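3.2 Small bins on tables and worktops

Household waste studies tend to weigh what leaves the kitchen and give less attention to the containers that sit nearest the person. In the Rulldale survey we recorded every bin kept on a table, desk or worktop in 278 homes. Most were lidded. Residents who kept one used it for tea bags, tissues, labels and bottle tops, and emptied it into the main kitchen bin, usually in the evening.

Lid type mattered more than we had expected. Coetzee and Zariņš (the Trenari diary study) reported that lift-off lids were often left beside the bin after a few days. Hinged lids stayed with the container, but 14 of our respondents said they left them open through the day and closed them only at night. A further 11 had stopped using the bin because it was too small for food packaging. Plastic bottles were the item most often left standing next to it (Figure 2). 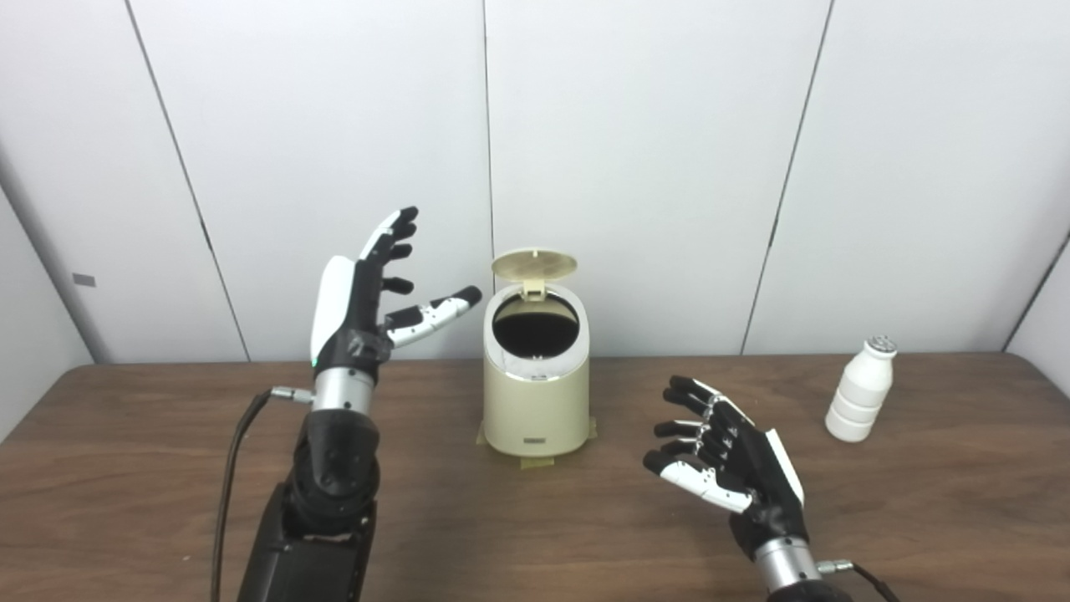
Figure 2. Small tabletop bin with its hinged lid open, and a white plastic bottle to the right.

Respondents in the Skaltedel flats, where kitchens are narrower, placed the bin nearer the sink. Nine of them kept it on the draining board.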